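The Bottom of the Bin

Every household has a container where things go when no one has decided where they belong. In mine it was a plastic tub under the hall bench. In Ingeborg Zürcher's workshop in Stoltov it is a row of steel bins, and she has spent most of her working life thinking about what ends up in them.

Zürcher ran the lost property room at the Skullville bus station for eleven years before she moved back home and opened Drila, a small shop that sells used metal bins, trays and drawers to people who want to get their houses in order. She does not call herself an organizer. "I sell boxes," she told me when I visited in August. "But people want to know what to put in them, so we talk about that too."

Her main rule is that a mixed bin should be shallow in contents, even if it has high sides. Once the things in it start lying on top of one another, the bottom layer is as good as gone. At the bus station she once tipped out a crate that had been filling since before her time. There were 101 objects in it, and the only ones anyone had come asking for were in the top layer.

She likes metal for this kind of job. Cloth baskets sag, and small things work their way into the folds. Wicker catches bristles and threads. Sheet metal has a hard, flat floor that shows you what is there, and it can be wiped out with a damp rag. It gets scratched, of course. Her customers sometimes ask for one without marks, and she sends them to a department store, where they can pay 200 for something that will look the same in a year.

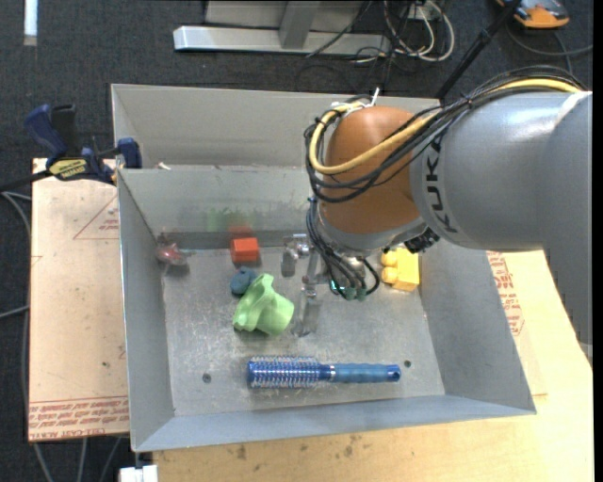

The other point in favor of metal is the noise. Drop a hairbrush into a steel bin and you hear it. Zürcher thinks this makes people a little more careful about what they throw in, although she admits she has only her own family to go on. Her son used to empty his pockets into the kitchen bin every evening. After she replaced the old basket with a steel one, he started putting his keys on a hook.

Sloping sides are worth looking for as well. A bin with straight walls has tight corners where a hair tie or a coin can sit for months, while sloped walls bring most things down toward the floor where a hand can reach them. A ledge or a divider is useful if you give it a purpose. In her own house the narrow part of the bin is for things that have to leave the building, such as a library card or a neighbor's dish, and the wide part is for things that live there but have lost their place. Holes in the floor are fine – she has even drilled a few herself for bins that stand on a porch – but they do mean that pins and loose screws need a dish of their own.

Sorting is done once a week at her house and takes as long as it takes to boil potatoes. She sets the bin on the table, takes each thing out, and either walks it to its place or puts it back. Anything put back for the third time goes into a bag for the charity shop on Stojanovska, two streets over. She no longer makes exceptions for things that were expensive.

I bought a bin from her for 45 and carried it home on the train. The tub under the bench gave up two combs, a bicycle light, a jar lid and the spare key I had already paid to replace. The jar lid is still in the bin. I have put it back twice.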